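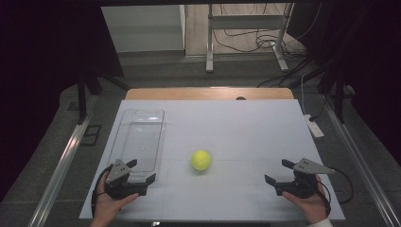 白色板面上的黄色网球与透明塑料容器。

场馆运营 > 器材管理 > 访谈

请输入关键词 搜索 高级搜索

室内球馆的旧球怎么分级：Vusau网球馆器材主管访谈

12月14日 星期二　文／本刊编辑部

Vusau网球馆的器材间在更衣室背后，没有窗，温湿度计挂在门内侧。器材主管接手这间屋子之前在橡胶制品厂做过质检，谈起网球时用的仍是厂里的说法：批次、回弹、永久变形。采访的大部分时间，他在讲有压球离开密封罐以后的变化，以及球馆如何据此安排采购和淘汰。

“有压球的寿命从开罐算起，跟打没打关系没有大家想的那么大。”他说，“球芯是橡胶，橡胶透气。罐里的压力和球里的压力接近，气体基本不往外走。罐一开，压差就有了。”按他的经验，开罐后放着不用的球，过一段时间回弹照样下降，只是毛毡还新，外观看不出来。会员常把这种球当新球带来，打几拍觉得发闷，便怀疑球线或者球拍。

球馆过去凭手感挑球，由当班教练捏一捏，软的扔进一个筐。主管认为手捏的问题在于重复性差。同一只球，上午和晚上捏，结论可能不同；两个人捏，分歧更大。今年8月，球馆对库存做了一次全面复测，共测球3691只，其中1294只留在一级，供正式陪练和馆内比赛使用，其余降级或报废。“留下来的比例低于我的预期。”他说，“原因之一是那批球开罐日期没有记录，混在一起了。现在每筐都贴日期。”

复测采用落球法，从固定高度释放，读取第一次回弹的高度。做法简单，误差来源却不少。首先是地面。地胶有弹性，会吸收一部分能量，因此测试位设在器材间的混凝土地面上，不在球场里做。其次是温度。球在冷库房里放了一夜，内压偏低，橡胶也偏硬，直接测会得出过于悲观的结果。球馆的规定是先在器材间静置一晚，第二天再测。第三是释放方式，手指松开时容易带上旋转，球弹起来偏向一侧，读数也跟着偏低。遇到这种情况，该次读数作废，重新释放。

“每只球测三次当然更好，时间不允许。”主管说，“我们测一次，落在分界线附近的补测一次，取低值。取低值是保守的做法，会冤枉一些球，我接受。”

除回弹以外，还看两项。一项是毛毡。室内地胶对毛毡的磨损比硬地轻，但会起毛，毛起得多，球在空中减速明显，落点变短。起毛的球可以修剪，Vusau试过，效果不稳定，工时也不划算，后来停了。另一项是接缝。接缝处的胶开裂后，球的旋转会变得不规则，这类球不论回弹多少一律报废。

分级之后，一级球按场地编号装筐，二级球进发球机和儿童班，三级球不再上场。儿童班用二级球曾引起家长询问。主管的解释是，初学者挥拍速度低，球稍软反而容易控制，与低压训练球的思路接近；但他也承认，二级球的一致性不如专门生产的低压球，一筐里弹得高低不齐，教练需要适应。“预算够的话，儿童班应该单独买低压球。今年不够。”

采购方面，球馆目前从Flokley订货，整箱到货，每次400罐。此前曾向另一家供应商小批量订购，单价略高，优点是开罐日期集中，库存周转快。改为大批量之后，单价下来了，库房压力上升。未开罐的球由Taşdemir仓库代存，球馆每周提一次。主管对代存的主要要求是避开暖气管道。他说，高温对密封罐同样不利，罐盖处的密封圈会老化，罐子在货架上漏了气，从外面很难发现。验收时，他随机抽罐，听开盖的声音。“没有那一声，就退。”

台账用的是一套叫Gitside的库存软件，原本为五金店设计。软件没有“降级”这个概念，一件货只有入库和出库。球馆的变通办法是把一级、二级、三级设成三种不同的货品，降级时做一次出库再做一次入库。账面上因此出现大量往来记录，年底盘点时需要先对冲。问及为什么不换软件，他回答得很短：“数据迁移没人做。”

馆内共有2个厅，大厅朝北，冬季温度偏低。同一筐球从小厅搬到大厅，会员能感觉到差别。主管建议两厅不要混用球筐，执行得一般。晚间包场结束后，球往往被随手收进最近的筐里，第二天早上由前台按筐号分拣。他打算给筐换颜色，方案还没有报上去。

关于无压球，他的看法有保留。无压球靠较厚的橡胶提供弹性，不存在漏气问题，用久了毛毡变薄、重量减轻，弹跳有时还会比新的时候高。发球机用无压球，补货频率能降下来。缺点是击球时手上的冲击偏硬，有肘部旧伤的会员会抱怨。球馆只在发球机上试用了一部分，没有推广到陪练。

市面上有一种可以给旧球保压的密封筒，会员常来咨询。他认为这类产品能减缓开罐后的失压，前提是打完当天就放进去，已经失压的球要恢复，取决于筒内能否加到足够的压力，以及放置时间是否够长。“恢复以后能维持多久，要看橡胶本身的状态。我测过几只，拿出来当天读数很好，之后掉得比新球快。样本太少，不能下结论。”对球馆来说，按筐计算的球量远超过这种筒的容量，所以没有采用。

报废球的去向是访谈里最后谈到的问题。毛毡与橡胶粘合牢固，两种材料分离困难，一般的橡胶回收点不收。球馆联系过一家做地垫的工厂，对方可以整球粉碎，但要求攒够一定数量并自行运送。眼下报废球装在编织袋里，堆在器材间的里侧，有学校来要，剖开后套在桌椅脚上减少噪声。学校领走的数量不进台账，软件里统一记为出库，备注栏写“外赠”。下一次全面复测的时间未定，主管倾向于放在暖气停用以后，届时两个厅的温差较小，结果便于比较。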